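로봇 셀 예산 짜기 (2) 견적서에 안 나오는 항목들

2020. 6. 7.

지난 글에서는 팔 본체를 고르는 기준만 다뤘다. 가반하중, 반복정밀도, 컨트롤러 설치 공간까지 쓰고 끝냈는데, 댓글로 들어온 질문은 대부분 돈 문제였다. 그래서 이번에는 예산표를 공개한다. 금액 자체는 계약 조건 때문에 적을 수 없고, 항목 구성과 비율을 정하는 방식만 적는다.

우리 쪽 작업은 탁상용 소형 부품의 집기와 옮기기다. 부품 종류가 자주 바뀌고, 투명한 것과 불투명한 것이 섞여 있다. 생산 라인이 아니라 시험용 셀이라서 사이클 타임보다 재설정 시간이 더 중요하다. 이 전제가 다르면 아래 내용은 그대로 쓰기 어렵다.

견적은 두 곳에서 받았다. Larnomier는 팔, 그리퍼, 카메라를 묶은 패키지 견적이었고, Tondier는 품목별 견적이었다. 총액만 보면 Larnomier가 낮았다. 그런데 패키지 견적에는 케이블 연장, 브래킷 가공, 예비 손가락 패드가 빠져 있었다. Tondier 견적서는 9쪽짜리였고 읽는 데 반나절이 걸렸지만 빠진 항목을 찾기는 훨씬 쉬웠다. 두 견적을 같은 표에 옮기고 빈칸을 채운 다음 다시 합산하니 순위가 바뀌었다.

비교표는 처음에 열을 품명, 수량, 단가로만 만들었다가 납기, 보증 기간, 대체품 여부를 추가했다. 행은 최종적으로 123개가 됐다. 볼트와 케이블 타이까지 넣을 필요가 있느냐는 말도 나왔지만, 구매 시스템이 소모품과 자산을 따로 처리하기 때문에 나중에 쪼개는 것보다 처음부터 나눠 두는 편이 낫다. 같은 브래킷이라도 본체와 함께 발주하면 자산이고 단독 발주하면 소모품으로 잡힌다. 회사마다 다르니 구매팀에 먼저 물어보는 것을 권한다.

카메라는 손목 장착형과 고정형을 각각 잡았다. 이 부분에서 예산을 가장 많이 고쳤다. 처음에는 해상도를 기준으로 골랐고 셔터 방식과 노출은 거의 보지 않았다. 손목 카메라는 팔과 같이 움직이므로 이동 구간에서 노출 시간이 길면 영상이 그만큼 번진다. 정지 후 촬영만 한다면 상관없지만 접근하면서 위치를 보정하려면 문제가 된다.

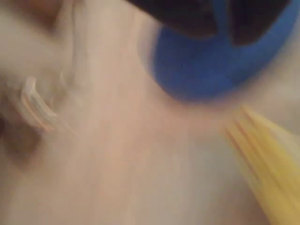
노출을 줄이면 밝기가 부족해지고, 밝기를 채우려면 조명이 필요하다. 게인으로 올리면 노이즈가 늘어난다. 결국 카메라 한 줄이 카메라, 렌즈, 조명, 조명 전원, 확산판 다섯 줄로 늘어났다. 글로벌 셔터 제품으로 바꾸는 것도 검토했는데, 글로벌 셔터는 롤링 셔터 특유의 왜곡을 없애 줄 뿐이고 노출 시간 동안 생기는 블러는 그대로 남는다. 두 가지를 섞어서 설명하는 영업 자료가 꽤 있으니 구분해서 읽어야 한다.

계산은 간단하다. 화면상 이동 속도(픽셀/초)에 노출 시간(초)을 곱하면 번짐 폭이 픽셀 단위로 나온다. 허용 가능한 번짐을 먼저 정하고 거꾸로 노출 상한을 구한 다음, 그 노출에서 필요한 조도를 보고 조명을 고른다. 단, 손목 카메라는 대상과의 거리가 계속 변하므로 가장 가까운 지점의 값을 써야 한다. 회전이 들어가면 화면 가장자리의 값도 따로 확인한다.

투명 부품은 별도 항목으로 뺐다. 반사와 굴절 때문에 윤곽이 배경에 묻히는 경우가 많고, 깊이 센서 값도 믿기 어렵다. 편광 필터를 예산에 넣었고, 배경 매트는 색이 다른 것으로 2종을 넣었다. 매트는 단가가 낮아서 결재에 걸리지 않는다. 센서를 올리기 전에 매트부터 바꿔 보는 순서가 맞다고 본다.

그리퍼는 Clilladano 병렬형으로 정했다. 스트로크가 넓은 모델도 후보였지만 자중이 커서 팔의 여유 하중을 너무 많이 썼다. 카메라와 브래킷, 케이블 무게까지 합산해야 하는데 첫 번째 표에는 그리퍼 무게만 들어가 있었다. 이건 Cleiton Miranda가 검토하다가 잡아 줬다. 손가락은 교체형으로 하고 예비를 본체와 같이 주문한다. 따로 주문하면 최소 발주 수량이 붙는다.

소프트웨어는 구독과 영구 라이선스가 섞여 있다. Czarnecka의 캘리브레이션 도구는 연간 구독이라 내년 예산에도 같은 줄이 필요하다. 올해 장비비로 한 번에 처리하려고 했으나 회계 기준상 안 된다는 답을 받았다. 운영비 계정으로 옮겼고, 갱신 알림은 구매팀 말고 셀 담당자에게 가도록 바꿨다.

인건비는 설치 공임과 내부 공수를 나눠 적었다. 내부 공수는 총 193시간으로 잡았다. 배선과 기구 조립보다 캘리브레이션과 데이터 정리에 배정한 시간이 많다. Dalva Camargo는 이 숫자가 낮다고 했고, 나도 부정할 근거는 없다. 다만 예비비를 공수에 섞으면 나중에 어디서 초과했는지 추적이 안 되므로 예비비는 맨 아래에 따로 두었다.

안전 관련 비용은 줄이지 않았다. 비상정지 회로, 펜스 또는 영역 센서, 위험성 평가까지 한 묶음이다. 협동 로봇이라고 이 묶음을 통째로 빼는 견적을 본 적이 있는데, 말단 장치와 부품 형상에 따라 평가 결과가 달라지므로 본체 인증만으로는 설명이 안 된다.

남은 일은 발주 순서다. 납기가 긴 것은 팔과 렌즈라서 먼저 승인을 올렸고, 조명은 렌즈가 확정된 뒤에 발주한다. 브래킷 도면은 카메라 실물을 받아 치수를 확인한 다음에 가공을 넘길 예정이다. 6월 안에 승인이 나면 다음 글은 조명 배치와 노출 설정 기록으로 이어 쓴다. 비교표 양식은 금액을 지운 상태로 정리해서 그때 같이 올리겠다.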